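Laundry still the hard part, says Grondstead trials lead

Plolik has spent two years on one household chore. The firm, based on the Fleststead industrial estate, writes control software for machines that pick up, sort and fold clothes, and its trials lead agreed to talk to us on condition that we did not ask for a launch date.

The work is split between two sites. Hardware is assembled at Fleststead. Recording and testing take place at Grondstead, in furnished rooms with beds, rugs and wardrobes. "A bench is too kind to the software," the trials lead said. "On a bench the garment is the only thing there. In a bedroom it is lying on a rug and touching a duvet, and the system has to decide where one cloth ends and the next begins."

The current set holds 2,846 recordings of garments being handled, against a target of 3,000. The first 2,000 were mostly shirts and towels. The remainder lean towards thick items: fleeces, padded jackets, dressing gowns.

Thick fabric causes a particular fault. A two-fingered gripper closes until it meets resistance, and a folded fleece offers very little of it at first. "You get a soft ramp instead of a clear contact," the trials lead said. "Close too early and you hold the outer layer and drag it off the rest. Close too late and you have squashed the fold you were trying to keep." The present approach is to squeeze from both sides with flat pads and read the change in finger position.

People do this without thinking, so much of the recording is done by hand, with a person working the same type of gripper that the machine will carry. The software learns from the path of the fingers and the view between them.

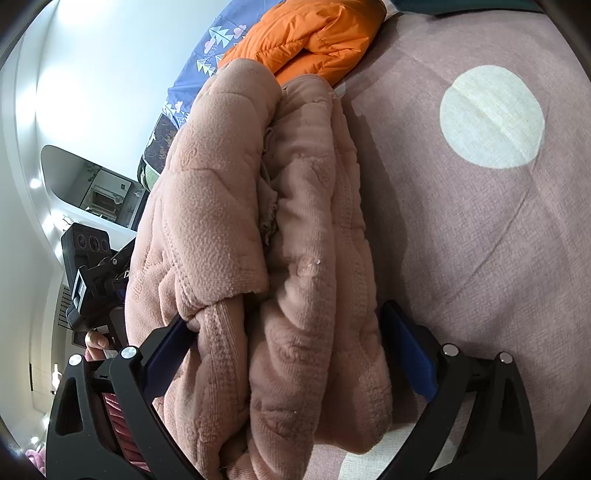 What works now

Asked for a plain answer on whether a machine can do the laundry, the trials lead gave a narrow one. Towels of a known size, from a basket to a shelf, yes. Shirts, if speed does not matter. "Mixed piles from a child's bedroom, no. I would not sell that to anyone."

Shop-floor work is further along. Gachanja, a linen hire company, runs 2 of the machines on flat goods, where every piece is the same shape and arrives the same way up. Staff still clear the jams – mostly pillowcases that have turned inside out.

The next round at Grondstead will cover sleeves and hoods. Zips have been put back to August.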